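Getting the last of the ketchup out – any tricks?

Posted by Pramstead Pat in Kitchen & Home

Hello all, I hope somebody can help with a very small problem. My husband and I get through a bottle of ketchup every 8 days or so in the summer holidays, what with the grandchildren staying, and there is always a good spoonful left that won't budge. I hate throwing it out. I've tried banging it, which only gave me a sore hand and a red ceiling. What do you all do?

Remzi Altıntaş
Hello Pat, we had the same trouble at the café in Treritz for years! Put in a small splash of vinegar, lid on tight, and give it a really good shake. It loosens everything, and you can tip the lot into a stew or some baked beans. Water works too, but it tastes a bit thin – my mother would never have allowed it. I also lay ours down on a plate once it gets low. 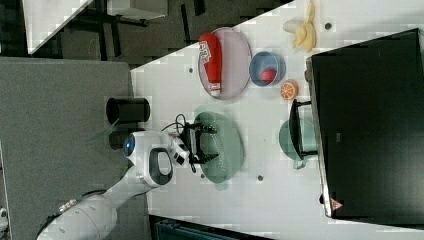 Ketchup bottle on its side, on a plate.

mustonen19
Just stand it on its lid in the fridge door.

Cluvbridge Jean
Seconding the vinegar, lovely in a marinade as well. Rinse the bottle before it goes in the recycling, though, or you'll have wasps all through August.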